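From: Fitriani Tjoa
To: finding-aids list
Date: 25 May 2023
Subject: Re: Item-level records for business correspondence

> We have a run of grower and shipper letters, mostly carbons, and I have been
> asked whether we should describe them one by one or leave them at the folder
> level. The folders are labeled by correspondent but the labels are not
> reliable. I would like to hear from anyone who has done a citrus or produce
> firm and what you put in the description field. Also, do you transcribe the
> letterhead? And what do you do with enclosures that have wandered off?
>
> We have one full-time person and a student until the end of the summer.

We finished a collection close to this one in March, so I can tell you what we did and which parts I would do over.

Ours is the Swanson Packing records. Swanson bought fruit from growers around Merkside, packed it, and sold it through brokers up north. The part you would care about is the office correspondence, which came to 2670 letters after we pulled the duplicates. Most are outgoing carbons on onionskin. The incoming side is thinner, and it has gaps that line up with a change of office manager.

We did item-level records for all of it. I would not do that again. I would do the incoming letters at the item level and the outgoing carbons at the folder level, with a correspondent index for the carbons. The outgoing letters repeat themselves a lot. The same price notice went to every broker with one line changed, and we wrote a separate description for each. The student who did most of those was very patient.

On the description field, we settled on two sentences. The first says who wrote to whom and what kind of item it is. The second lists topics, in the order they come up in the letter. We tried putting the topics in order of importance and gave up, because two people would read the same letter and pick different main topics. Order of appearance is dull but everyone gets the same answer. A typical one reads:

> Letter from Swanson Packing to Stoltholm Brokerage regarding a late rail car.
> Topics include the condition of tangerines on arrival, a request for a
> reduced price, and the spring price list.

We name the variety if the letter names it. If the letter says "oranges" we say oranges, even where we know from the date and the grove that it has to be Valencias. One of our early batches has guesses in it and I am still finding them.

On letterhead: we transcribe it once per version, in a separate note, and give each version a short code. Swanson went through several designs, and the list of officers down the left side changes more often than the design does. That turned out to be a good way to date the undated letters. If your firm printed its officers on the letterhead, start a table of them early. We started ours halfway through and had to go back.

Form of names was more trouble than anything else. Brokers signed with initials, with first names, or with a nickname the office then used in its replies. We kept the name as signed in the description and put the controlled form in the name field. For people we could not identify we used the signed form plus the firm. We have a spreadsheet of the ones we resolved, with the evidence for each, and I can send it to anyone who has overlapping names. 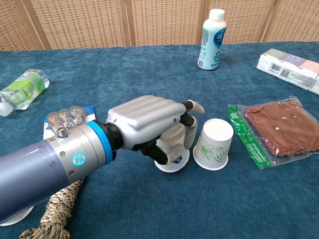
As for enclosures, we had 427 letters that say something is enclosed, and far fewer enclosures. Our rule was as follows.

- If the enclosure is in the folder and clearly belongs, it gets described with the letter and counted in the extent.
- If something is in the folder and might belong, it gets its own record, and a note in each record points to the other.
- If it is missing, the letter's record says "Enclosure not present." We do not say lost, since half of them have probably ended up in another series.

A good number did turn up in another series. The sales office kept its own file of price lists and clippings, and somebody had pulled enclosures out of the letters to feed it. You can match them by the paper clip rust in some cases. If there is a sales or advertising file in your collection, look at it before you finish the letters.

Photographs enclosed with letters were a separate headache. We rehoused them with the photograph series and left a separation sheet in the folder. The item record for the letter gives the photograph's number. We had a few aerial views of groves, and those get requested more than everything else in the collection put together, mostly by people who own land there now. If you have any, scan them first.

Dates: we use the date typed on the letter. Where it is plainly wrong, as in the first weeks of January when the typist is still on last year, we put the corrected date in brackets and say why in a note. The received stamps helped with incoming mail. Swanson's office stamped nearly everything, though the stamp was left on one date for what looks like two weeks.

Your question about whether the folder labels can be trusted: no, in our case. The labels were added when the firm moved to the Sondley building, by someone working quickly. We kept the original label text in a note and titled the folder by what was in it. Where a folder held mail from several brokers we left it together and listed them all. I was tempted to sort those out and I am glad we left them. A researcher later showed us that one of the mixed folders was a claim file, with all the parties to one damaged shipment in it, and the order made sense once you knew that.

On time. Our student got to 10 carbons an hour once she knew the names, and that includes the scanning. Incoming letters went at about half that speed because of handwriting and attachments. We checked every record in the first batch of 1000 and then sampled the rest. The errors we found in the sample were mostly reversed sender and recipient, which is easy to do with carbons because there is no letterhead to look at. You can catch a lot of those by sorting on the sender column and scanning for names that look out of place.

With one full-time person and a student for a summer, I would do it in this order:

1. Survey the folders and write down who is in each, without describing anything.
2. Build the name list and the letterhead table from that survey.
3. Do the incoming letters at the item level.
4. Do the outgoing carbons by folder.
5. Go back for item records on anything the survey flagged as important, such as contracts, injury and damage claims, and letters about advertising.

The survey took us less time than I had planned for, and it would have saved us from the duplicates if we had done it at the start. We had three copies of some carbons, one by date, one by correspondent, and one in a file marked only "Follow up." We kept the copy with the most handwriting on it and noted where the others had been.

One small thing on onionskin. We interleaved at first and then stopped, because it doubled the thickness of the folders and we ran out of shelf. We put a sheet of white paper behind each carbon while scanning it, and that fixed the show-through. Black behind it was worse.

I have attached nothing because the list strips attachments, but write to me off list if you want our template, the letterhead table, or the name spreadsheet. The template has a column for carrier that we added late and only filled in for the rail claims, so delete it if you don't need it.

I would also like to know what others do about letters that were dictated by one person and signed by another. We put the signer as author and the dictation initials in a note. One of our users has asked for both to be searchable and I have not decided.

Fitriani Tjoa
Swanson Packing records project
Merkside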